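We use cookies to remember your reading preferences. Accept all | Manage settings

4. Can it empty a bin yet?

I should say at the start of this section that I came to bin picking as a sceptic about the easy version of it. People who visit us want to see the arm fold a shirt or load a dishwasher, and I'd love to show them that! But most of the chores on a real shop floor are much duller. Someone has a bin of parts, the parts are lying any old how, and somebody has to get them out and hand them on to the next job. If a machine can't manage that, I don't much fancy its chances with my cutlery drawer.

So we kept the job small. Plain rectangular bars, two colours, one big open bin with sloping sides. Filipa Cordeiro wanted mugs and spoons from the start (she still does), and I talked her round by promising her the household set in October. The bars are kinder to the grasp planner because every one has the same shape, but they're awkward in ways you only notice when you try it yourself -- a bar close to a wall leaves very little room for a finger, and two bars nearly end to end can look like one long one to the segmentation step. Figure 3 shows the sort of layout I mean.

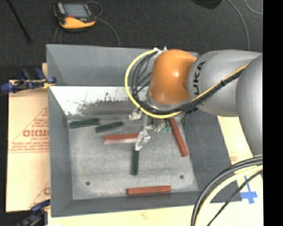 Figure 3. Green and red bars in the picking bin, with the gripper lowered among them.

We ran 1134 pick attempts in all, split between the planner from Section 3 and the older Limetti routine we had been using before. Each attempt got 200 seconds, after which we called it a fail and moved on. I know that sounds generous. A bored teenager would do it in two, and Noboru Mizuno timed himself to prove the point, but I wanted to find out what the planner could do when it wasn't being rushed.

The bars out in the open gave us very little trouble. Those along the front wall were another matter, as the planner likes to come in across the short side of a bar and the wall is often just where the outer finger wants to go. We tried letting it nudge the bar inwards first, and that helped -- though it also shoved the neighbours about, so the next pick had to be planned from scratch. I'd still keep the nudge. It's what I do myself when I'm getting the last fish finger out of the box.

Would I let it loose in a kitchen? Not this year. For a shop floor with one kind of part and a patient foreman, I think we're close, and the Selbridge trial in Section 5 is our go at finding out.

Comments (3)

mckinnon_fan: Did you try it with the bars stacked on top of each other? That's what our bins look like by teatime.

Filipa Cordeiro: Only a few, and they're in the appendix. The mugs are coming, I've got it in writing.

tallpaul: 200 seconds! My gran would have the whole bin sorted and the kettle on. Nice read though, looking forward to Section 5.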